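Re: [hosts-and-teachers] Preparing the students before the Seldale exchange
From: Vaughn Kincaid
Date: 27 September 2025

Booker Sorensen wrote:

> Hello all,
>
> We have our group going to Seldale in March, the second time for our school. Last year the students came home happy, but when I read their journals I saw they had mostly written about each other. They sat together on the bus, they sat together at lunch, and in the evening they were on the phone with the people in the next house. The host families were very kind about it.
>
> I would like to do the preparation differently. Our language lessons before the trip are mostly grammar and a list of polite phrases. I have four afternoons with them in total. Has anybody a program that worked? Also, what do you tell them about gifts, and do you let them keep their phones?
>
> One more question. Two of my students are very shy and their parents are worried. Should I put them together in one house?
>
> Booker

Dear Booker, dear list,

Thank you for the questions. I have been the teacher who travels with the group three times, and before that I was the person at the other end, who finds the families in Gavalas and answers the telephone at night when a student has lost a key. So I will write from both sides, and I ask you to forgive the length.

First the four afternoons. In my opinion it is enough time, if you give up the idea of teaching the language in them. The students will not learn the past tense in four afternoons if they have not learned it in two years. What they can learn is to stay in a conversation when they have understood only half of it. This is a separate skill and I practice it with them directly.

On the first afternoon I invite a person they do not know who speaks the language of the hosts. In my town this was a retired nurse, and another year it was the man who repairs the school piano. The students sit with this person in groups of 3, for ten minutes, and they are not allowed to use English. They may draw, point, use their hands, and repeat a word they have just heard. The first group always suffers. After that I ask each student to tell me one thing they found out, and they are surprised that they have something to tell. One boy had found out that the nurse once kept geese and did not like them.

On the second afternoon we work only on questions. I noticed that my students prepare answers. They can say their name, their age, their brothers and sisters, their favorite sport, and when they have said it they are finished and look at the floor. A host grandmother can't do much with this. So every student writes questions that an old person would enjoy, and also questions that a child of six would enjoy, because in many families it is the small child who talks with the guest most. The best question we ever had was "What is the name of this street, and who was he?" It gave one of my girls a whole evening, with the father and the uncle disagreeing about it.

The third afternoon is for ordinary errands, done as small plays. We buy a bus ticket, we ask for a bandage at the pharmacy, we buy something to drink at a counter, we say that the soup was good but we can't eat more of it. I play the shopkeeper and I am in a bad mood, or I speak too fast, or I ask something unexpected such as where they come from and if it is raining there. They enjoy this afternoon the most. It is also the one they mention when they come back, because somebody really did ask them about the rain.

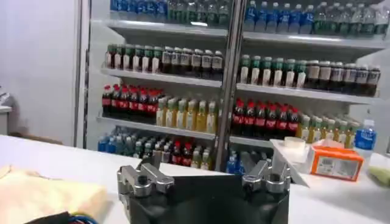 The fourth afternoon I keep for worries. I let them write the worry on a paper without a name, and I read the papers aloud. It is almost always the same list. What if I don't like the food, what if they don't like me, what if I need the bathroom at night and there is a dog. I don't try to solve everything. Other students usually answer before I do, and the ones who went the year before are much better at it than I am. If you have some of last year's students, Booker, please invite them to this one, and maybe leave the room for a while.

About sitting together. I don't forbid it. I tried forbidding in my first year and they became clever. What helped was giving each student one small job that can only be done alone with the family. In the Tondari group they collected the story of one object in the house. The student chooses the object, asks about it, and writes half a page in any language. A clay pot, a wedding photograph, a radio that has not worked for many years. The families liked it very much, and I had a telephone call from a mother who wanted to know if her story had been chosen correctly, with the right cousin in it. We made a booklet afterward and sent a copy to every house.

For lunch I ask the hosting school to do the seating, and to do it without an announcement. When the travelling teacher moves people around, it is a punishment. When the hosts say "come, sit here, this is my sister," it is an invitation, even if both teachers planned it by email.

Gifts. Please tell the parents to spend little. We had one year in which a student brought a very expensive present, and the host family was embarrassed and felt they had to give something of the same value back. They could not easily do this. Now I write in the parents' letter that the gift should be something that can be eaten, or something that shows the place where the student lives. Homemade jam has been good when it arrived in one piece. A calendar with pictures of the town is fine. One of my students made a drawing of his own house with all the rooms and the names of the family written in them, and he could use it to talk the whole first evening.

Phones. I know that people on this list have different opinions and I don't want to open again the discussion from last winter. Our rule is that the phone stays in the bedroom during meals and during anything the family does together, and the student may write home once a day. I ask the parents to sign the same rule. It was the parents who broke it more often. One father called in the middle of every dinner for 2 days because of the time difference, until I explained it to him.

I also ask them not to use the translation program for whole conversations. For one word, yes. When they hold the phone between themselves and the other person, both start looking at the phone, and it becomes slow and tired. A small paper notebook is better. The hosts like to write in it too, and the children draw in it.

Now the two shy students. I would not put them together. I understand the parents, and I would have said the same before I saw it. Two shy students in one house take care of each other and the family doesn't find a way in. But I also would not put a shy student in the loudest house only to be brave. Ask the coordinator in Seldale for a house with a small child, or with a grandparent who is home in the afternoon, or with some work that is done with the hands. My quietest student ever was placed with a family that bakes. She hardly spoke for the first days, and she got up early each morning to help, and at the end she knew more words than the others. They were all words for flour and dough, but she used them well. She still writes to the daughter.

You can promise the parents that you will see each student every day, and that there is a second house ready if it doesn't work. I have needed the second house one time only. It was because of a cat allergy that was not on the form, so please check the form with the parents by telephone and don't trust the paper.

A last matter, for those who asked about money in the other thread. Sudutance gave our school 2,000 for travel costs this year, and from this we kept back 200 for small things at the place, like bus tickets and the printing of the booklet. I found it useful to have it separate. The application is not difficult but they want a letter from the hosting school, signed and with a stamp, and this letter took us longer than all the rest. Begin with it.

Booker, if you like, I can send you the sheets for the four afternoons. They are not beautiful and some of them are handwritten. Write to me directly and tell me what age your students are, as I have one set for the younger ones and one for the older.

With kind regards,
Vaughn Kincaid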